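Gripper Comparison Trials: Frequently Asked Questions

Last updated 30 January 2020

What is the purpose of the trials?
The Dalbridge workshop compares grippers and fingertip materials on behalf of partner organisations that sort small mixed goods. Results are used to advise partners before they commit to a purchase.

Who is responsible for the programme?
The trials are directed by Svyatoslav Prokopenko. Requests for access should be made in writing to the workshop office.

Which arm is used?
All picking trials are carried out on a Franka Emika arm fixed to a ribbed aluminium platform. Partners may not substitute their own arm, as results would no longer be comparable with earlier rounds.

What does the standard bin layout look like?
Three blue plastic bins are placed side by side beneath the gripper, on a table covered with brown cardboard. Their contents vary. A tangled cable lying over a block is a harder case than a single rounded object, and both may be set out at the same time.

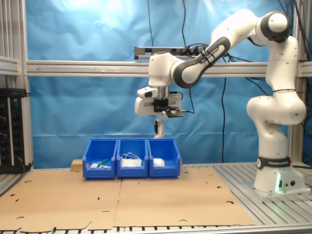
Which grippers can be compared?
At present the programme accepts two-finger grippers only. The Zalow and Wallia fingertip sets are held on site – other sets may be sent in, together with a drawing of the mounting holes.

How many picks make up a trial?
A short trial consists of 1000 picks. A full trial consists of up to 4000 picks, divided equally between the fingertip sets under comparison. Dropped and missed objects are recorded separately.

May we supply our own objects?
Yes. Objects must fit inside a standard bin and must not be sharp, fragile or perishable. Please send five of each.

Can different controllers be tested?
The Chornovol controller is the default. Alternative controllers are considered case by case, and the next period set aside for them is August.

Will we receive the recordings?
Partners receive the results table and the camera recordings of their own trials. Recordings made for other partners are not released.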